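Kitting cell going in on second shift, what happened at your place?
6 min read

splicebench
We build small wire harnesses and repair kits at Clulham, mostly for field service people. A kit is a clear case with spools of wire in it, a few loose lengths, sometimes connectors, and a pick sheet. There are nine of us on kitting across two shifts. 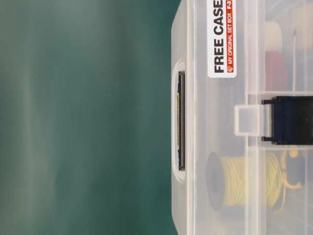 Management signed for an automated kitting cell from Galomport in July. It has two arms and a vision system, and it's supposed to load the spools, close the lid and latch it. We were told no layoffs. We were also told three of us will move to "cell support," and when I asked what that pays, I got told it's being worked out. Looking for people who have been through this. What did your job look like a year later?

dormer_k
Went through it with carton packing, so not the same thing. The first six months were worse than before because we ran the machine and the manual line side by side with the same headcount. After that it settled down. My job went from packing to clearing faults and refilling. Less walking. More standing there waiting for a light to change color.

Orathai Kongkaew
I'm a process tech and I've set up two of these. The spools will be fine. The loose wire is going to give you trouble. A spool has a shape the gripper can count on. A loop of wire sits differently every time, and if one end springs up over the rim when the lid comes down, you get a pinched wire or a latch that didn't seat. Ask what they're doing about that before they fix your staffing numbers.

Also ask about the clear cases. Cameras don't like translucent plastic under overhead lights. We had to change the lighting twice.

splicebench
The vendor demo used spools only. I brought up loose lengths and the answer was that they could be bagged first. Bagging is a hand job, so that's somebody on a stool bagging wire all night.

Reel_to_reel
That's how it goes. They automate the part that was easy and you get whatever is left over. At my last shop the kitters used to do the whole kit start to finish and sign it. After the cell came in, one person bagged, one person loaded trays, one person pulled rejects. Two of the best people quit inside a year and the pay had nothing to do with it.

Anas Nasrallah
I'll disagree with some of this. I was a kitter for seven years and I've got the wrists to show for it. Closing latches all shift is bad for your hands. We put in a cell, I took the support job, they sent me for training, and I make more now. I wouldn't go back.

Reel_to_reel
Glad it worked for you. How many support jobs were there, and how many kitters before?

Anas Nasrallah
Two jobs. There were five of us. The other three went to shipping at the same rate. One of them likes it, one complains, one retired.

Reel_to_reel
So two out of five got the good version.

Anas Nasrallah
Yes. And nobody out of five was closing latches anymore.

dormer_k
Get the pay grade in writing before the thing is running. Once it's running they have no reason to hurry. We waited four months for ours and it wasn't backdated.

Orathai Kongkaew
Agree with that. And get your hours for faults logged from the first day. Our cell was sold at 3,000 kits a week and for a good while it made nearly 70 percent of that. The difference was made up by hand, on overtime, and none of it showed up in the report because there was no code for it. I had Yusuf in planning add one. Then people upstairs could see it.

splicebench
We use Stulteo for time tracking. I don't know if it lets you add codes, I'll ask.

Orathai Kongkaew
It does, but your supervisor has to do it.

toolcrib_ed
Question for the people who have done this, who checks the kit after? Right now I assume the person packing sees if a spool is the wrong gauge.

splicebench
Right, we check as we load. Color tells you most of it and you read the spool for the rest. The plan is that the camera checks color and weight gets checked on a scale at the end.

toolcrib_ed
Color and weight won't catch a wrong gauge if somebody refills the rack with a short spool.

Anas Nasrallah
Ours scans a barcode at the rack. If yours doesn't, push for it. That was the main source of bad kits the first month.

splicebench
OK. My list for the meeting is loose lengths, lighting, barcode at the rack, fault code, pay grade in writing. I'll post what they say.

Reel_to_reel
Add who gets picked for the three spots and how. Seniority or supervisor's choice. Ours was supervisor's choice and people are still sore about it.

Last updated 4:40 PM

Related threads
Moving from line work to maintenance, worth it?
Bench height for spool racks
Shift differential during machine trials
Wire cutters that hold up to daily use
Scale checks on mixed kits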